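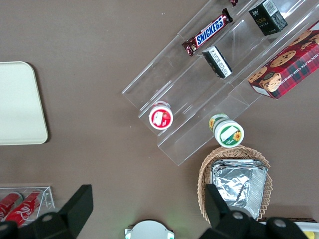
Helpers wanted for the snack counter arm

Catrin Gittins and Tomos Lloyd are looking for 2 people to join an arm build at the Cever shared workshop. The project is called Letance. The goal is a small arm that can pick food items off a stepped rack or a tabletop and set them on a tray, at a price a home builder can manage.

The frame and gripper are built. Most of the remaining work is grip tuning and writing down what we do. Candy bars, cookie boxes and drink cans each need their own settings, and soft items need the most time. A wrapped sandwich has to be held firmly enough to lift, with the bread kept in shape. We have 134 logged grips so far and want 636 before we publish the plans.

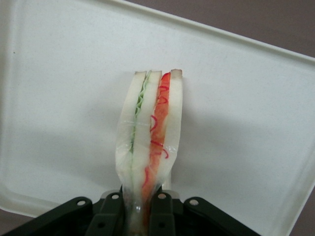
What you would do

Set up the table, run grips from the list, and log each one. Swap finger plates when a test calls for it. If you can code, there is work on the control side — if you can't, that is fine.

What we ask

Be 18 or older, comfortable with hand tools, and free for one evening session a week through May. Sessions start at 7 p.m. and run two hours.

Pay

None. Workshop fees are covered for the length of the project, and your name goes on the plans.

To apply

Leave a short note for Catrin at the Cever front desk, with a phone number and anything you have built.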